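Week 2: Reading a rubbish heap
Introduction to Settlement Archaeology
Notes by Henrike Hamann, typed up 12 February 2022

A few of you asked for these after the session because I talked too fast (sorry!) and the board got wiped before everyone had copied the section drawing. I've put things in more or less the order I said them, with a couple of bits I forgot on the day.

Last time we did tombs and temples, and I moaned a bit about how much of our picture of ancient Egypt comes from stone buildings on the desert edge. People who cut blocks for a pyramid had to eat, sleep, mend their tools and throw things away, and most of what we know about that side of life comes out of houses built in mudbrick and the heaps of trash next to them. So this week is trash. I love trash. I wrote my whole thesis on it and I'd do it again.

Some words first

Midden: a heap or spread of household waste. It can be a proper mound outside the settlement, or a thin layer in an alley that people walked over every day.

Primary refuse: things dropped or left where they were used. Flint chips on the floor of the room where somebody sat and knapped, for instance.

Secondary refuse: things picked up and carried somewhere else to be dumped. Most middens are this.

De facto refuse: usable things left behind when a place was abandoned. A good storage jar still standing in the corner because it was too heavy to take along.

You'll see these three terms in nearly everything you read this semester, so please learn them now. They sound fussy, but a lot of arguments about who lived in a house come down to which kind of refuse was on the floor.

What goes in, and what comes out
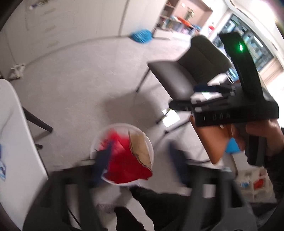
A white bin, with a red sheet or bag inside and cardboard or paper along one side.

Think about what you got rid of in January. Food scraps, packaging, a broken mug, maybe a pair of shoes. Now think about what would be left of it after 2000 years in damp ground. The mug would do very well. Paper and leftovers would most likely be gone. In most of the world an archaeologist sees the hard part of the trash and has to guess at the soft part.

Egypt is kinder to us, at least on the dry desert edge. Rope, basketry, linen, papyrus, seeds, even dung can survive if water never gets to them. Down on the floodplain it's a different story, and the Nile Delta is harder again – high groundwater, modern fields, and towns sitting on top of older towns. So when you read that a certain plant is "absent" from a Delta site, stop and ask whether it was never there or just didn't last. Charred seeds are the big exception. Once a grain is burned it keeps well almost anywhere, and animal dung used as fuel carries a lot of seeds into the fire with it. That's a handy way to find out what the goats were eating, but it also means that a seed in a hearth doesn't have to be somebody's dinner.

Bone is the other big one. Cattle, sheep, goat, pig and fish all turn up in Old Kingdom settlement deposits, in very different mixes from place to place. Look at the age of the animals as well as the species. If most of the cattle were young males, somebody was probably sending them in from a herd kept elsewhere, with the cows held back for breeding and milk. A village raising its own stock usually leaves a more mixed bag of ages.

Then there's pottery. Bread molds are thick, crude and break all the time, and on some sites they swamp everything else. Beer jars come close behind. Clay sealings are much smaller and easy to miss (sieve everything, please), but a sealing with a royal name on it can date a dump far more tightly than a pot can. It also tells you that boxes, bags or doors were being opened nearby, because sealings got broken off and tossed once the thing was open.

The order of the layers

The rule you all know is that the lower layer went down first. Fine, but a dump is rarely a neat cake. People tip baskets from the top of a slope and the stuff slides. Somebody digs a pit through the old layers and throws the spoil to one side, and now you've got early pottery lying on top of late pottery. Dogs dig. Later villagers dig too, looking for old mudbrick and rotted waste to spread on their fields as fertilizer, and that habit destroyed huge amounts of settlement material in the nineteenth century.

Our Keltow practice section is a good place to see this. Mareike Hollmann drew it for us, and the copy in the Zeman folder is the clean one. Look at the left end, where the gray ash tips down steeply and then stops dead. That vertical stop is a pit edge. Plenty of people in class took it for a wall, and I did the same the first time I looked at it! Go by the fill: it's mixed, soft and full of small sherds, and there isn't a single brick line in it.

When you record a layer, write down color, texture, what's in it, and what it touches above and below. Do the touching part first. You can look at color again from the photo if you must, but you can't dig the boundary a second time.

Counting sherds

We ran out of time here. The Villadix tray has 900 sherds in it, and I'd like each group to sort a share into rims, bases, handles and body pieces before you start typing anything into Lurkix. Count and weigh both. A bread mold breaks into a few heavy chunks and a thin bowl shatters into lots of light ones, so a count alone makes the bowls look more common than they were – and weight alone does the reverse.

For next week

Write up one layer from the Keltow section, 15 lines at most. Say which kind of refuse you think it is and what would change your mind. Bring it on paper, and bring a soft pencil too. We'll start drawing rim profiles and the classroom ones are all chewed.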